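Winbridge Storeroom - Bin and Table Check, June
Filled in by Benjie Castillo

Hello all, and thank you for your patience while I got through this one. I like to write more than a tick, as you know, so please put the kettle on.

1. Bin seated flat on the table - OK
I gave it a gentle push from each side and it stayed put. The tabletop is light wood and marks easily, so please lift the bin when you shift it, even if it's only a hand's width.

2. Rims and corners - OK
No burrs that I could feel through a glove. I went over the Arnell bin as well while I was at it, and that one has a rough spot on the front lip. I've put tape over it for now and will bring a file in.

3. Inside surfaces - MONITOR
The white coating on the slope has worn through along its bottom border and the grey metal shows. It's ragged to look at, though nothing came away on my cloth. The floor of the bin is scuffed and scratched all over, the way you'd expect of a bin that gets used.
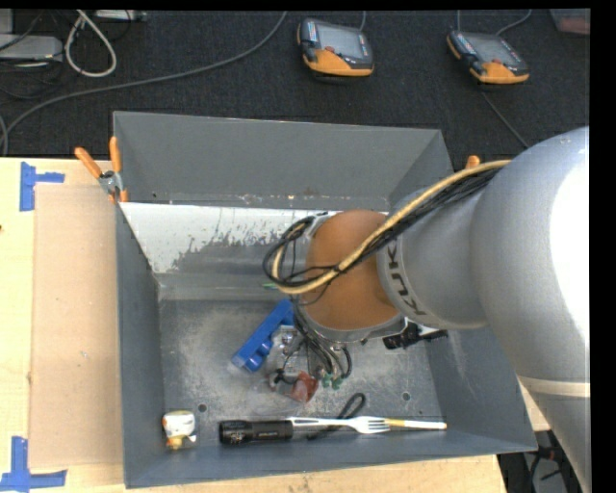

Do the small holes in the bin floor need to be plugged?
Leave them open, please. They don't bother anything of the size we keep in there, and a plug would only be one more thing to come loose. Run a finger around each one when you wipe the bin out, and if you feel a sharp edge, write it in the comments and let me know.

4. Contents - OK, with a comment
Small packaged items can stay in their packets. Anything with a split packet goes in the Yaman tray until it's been rebagged - I found 3 of those on the shelf last time, and I'd love to find none in the next round.

5. Floor behind the table - ACTION
Cables are still lying across the dark carpet. I know it's a nuisance to tidy them, but please walk the long way around until the Jamemetti covers are down. I've ordered 8 and will fit them myself.

6. Lifting - OK
Two people for a full bin, always, and our limit stays at 40 kg.

Next check is due in 4 weeks. Leave notes on the clipboard by the door, and do write as much as you like.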